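3. Small steps and big jumps in how the two workshops changed
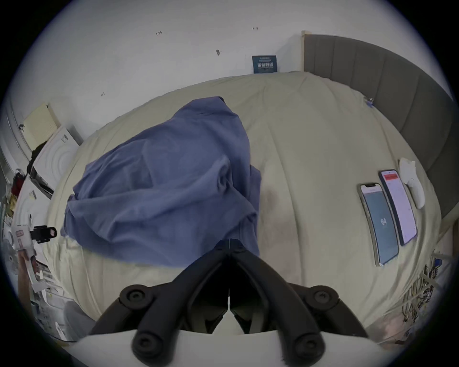

Figure 2. Blue cloth on a cream duvet, with the two-fingered gripper closed in front of it.

I said in the last section that I'd come back to the question of pace, so let me do that now. When I started visiting Erer and Wivby I had a fairly lazy idea in my head, which was that firms change either a little at a time or all in one go, and that you can tell which sort you're looking at after a week or two. I was wrong about the week or two. It took me most of the study to see that Erer, which everyone in the trade talks about as the bold one, had hardly made a single big decision in the whole period I looked at.

What Erer did have was a habit of fiddling. Somebody would shift the order of two jobs, or stop filling in a form to see if anyone missed it, and if the week went well the change stayed. I went through the shift books (1440 entries, and my eyes have only just forgiven me) and marked every one that mentioned doing a thing differently from before. Most were tiny. A few were plainly bad ideas and were dropped within days, usually with a rude remark in the margin. But they piled up, and by December the way an order moved through the building had very little in common with the drawing on the office wall, which was still being shown to visitors, me included.

Wivby went the other way. The owners bought in a complete planning system from Brastlow and switched everything over in one weekend, old boards down, new screens up. I was there on the first morning and it was great fun to watch and, I should think, dreadful to work in. Late orders went up sharply, then came down again, and they ended a bit lower than where they'd begun. So was it worth it? The manager thought so. The people on the floor were more divided, and several told me that the part they liked best was something they had asked for years earlier and could have had without any of the upset.

I don't want to lean too hard on that. Of the 18 people I interviewed across both sites, 14 had been in post before the changes, and people who stay through a hard year tend to tell a kinder (or a much crosser) story about it than those who left. I tried to reach some of the leavers from Wivby and got nowhere.

3.1 Where the jumps came from

One thing did surprise me. I had expected the big change at Wivby to begin with a big idea, and it began with a lost customer. Mac Giolla had been buying from them for as long as anyone could remember, and when that contract went the owners felt they had to be seen doing something. Brastlow happened to be in touch the same month. If the call had come a year earlier I suspect it would have been politely ignored, as two earlier ones had been.

Erer lost customers too, I should add, and at much the same rate. The difference was that no single loss was large enough to frighten anybody. This makes me wary of treating "gradual" and "sudden" as strategies that a firm picks off a shelf, which is how a lot of the writing I read beforehand talks about them. At least in these two places the pace seemed to follow from how the order book was shared out, and the talk of strategy was added afterwards, mostly for the bank.

There is a snag with this reading. Erer's fiddling depended on a handful of people with long memories who knew what had been tried before, and two of them have since retired. Whether the habit outlasts them I can't say from the material I have. I return to the shift books in section 4, where I look at which of the small changes were copied from one team to another and which never left the bench they started on.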